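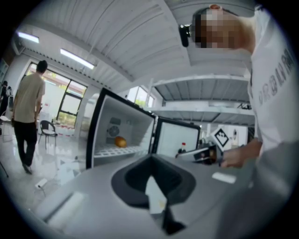 *Page last changed: June, 4:20 pm*

**Flonuvport workshop teaches gripper to handle fruit, one piece at a time**

A shared workshop in Flonuvport has spent the better part of autumn moving fruit in and out of a fridge, and its members would like it known that this counts as engineering.

The group at Zimum, the members' workshop behind the old bus depot, is building a robot arm to fetch and put away food. The arm is still in pieces on a bench upstairs. The hand is further along. It is called Kurar, and for the time being it is worked by whoever is holding it, with a camera looking out over the top so that the movements can be recorded and fed to the software later on.

That makes the current stage of the project a matter of people picking up groceries with a large grey plastic hand, while their own perfectly good hands are busy holding it.

"My mum came past and asked if the shops were shut," said Ruxandra Neagu, who drew the housing and has redrawn it more often than she cares to discuss. "I told her it was machine learning. She said I could learn to bring the washing in."

The tally on the whiteboard stood at 848 recorded grasps on the afternoon we visited. Of those, 279 had been crossed off as no good. Reasons given beside the crosses included "dropped", "dropped (bruised)", "thumb" and, in one case, "Hefin".

Hefin Gronow did not dispute it. He looks after the electronics and had closed the fridge door on his own cable. The cable has been replaced and now carries a strip of yellow tape with his name on it.

Fruit was chosen for the early sessions on the grounds that it is cheap, comes in awkward shapes and can be eaten when it is no longer fit for science. Apples are considered easy. Something rounder and glossier is a fair test, as the fingers tend to squeeze it out sideways, and a bare rack offers it nothing to lean on. Grapes were tried once, in a bag. The members asked that we leave it there.

The open fridge brings its own trouble. The door swings into the space where an elbow would like to be, the compartment is shallow, and a hand that size leaves little room for anyone to see what it is doing. Printed black and white markers near the work help the software sort out where everything is. The markers are simple to make and, by general agreement, are the most reliable members of the team.
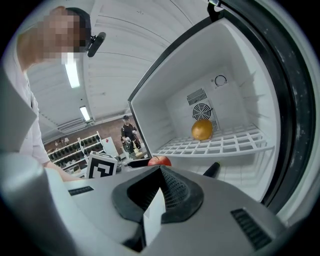

*A red apple near the front of the fridge shelf, with the hand-held gripper in the foreground.*

Kurar's fingers are on their third version. The first were stiff and went through a pear. The second were soft and couldn't lift one. Montri Kaewkla, who spends his working day fixing commercial dishwashers, suggested a textured rubber pad after noticing how well one held a wet plate, and the rate of dropped fruit came down within an evening. He has been insufferable since, according to Neagu. Kaewkla said he had been exactly the same beforehand.

Money has mostly come out of members' pockets and a jar beside the kettle. A small grant from Price, the hardware shop on Station Road, paid for bearings and a roll of cable. Catrin Price runs the shop and turned up in person to see what she had bought. She was handed a gripper and an apple and managed the job on her second attempt, putting her comfortably ahead of the workshop's president, who needed nine.

"It's heavier than it looks," Price said. "I'd want it to do more than apples before I let it near my kitchen. I've got a husband who can do apples."

The plan from here is to reach 20 different objects before the arm is bolted together in spring. Bottles are next on the list, then yoghurt tubs, then an egg. Opinions on the egg are divided. Omolara Tamuno keeps the session notes and has written "egg (outside)" in the schedule, underlined twice.

Tamuno also sets the rules for recording. Sleeves up past the elbow, no talking to the person holding the gripper, and put the thing down where it was meant to go, even if you've thought of somewhere better. Anyone who eats an object before it has been logged buys the next bag. She says the last rule has done more for the quality of the data than any of the others, and that the project's colour-coded spreadsheet is available to anyone who asks, though so far the only request has come from Price, who wanted to know where the bearings went.

The fridge shelf has given its share of grief as well. Kaewkla would like a flatter one. Gronow would like the fingers trimmed a little at the tips. Neagu would like it noted that trimming the tips means a fourth version, and that the printer upstairs is booked until the end of June by a man making chess pieces.

Asked when the finished robot might be expected to put away a whole shop, the four builders looked at one another for some time. Gronow said next year. Neagu said next year as well, with a different look on her face. Kaewkla asked how big the shop was.

Zimum is open to visitors most evenings from 6 pm. Those wanting a turn with the gripper should see Tamuno first. Donations of fruit are welcome and may be left on the shelf inside the side door, but no more lemons, please. There are plenty of lemons.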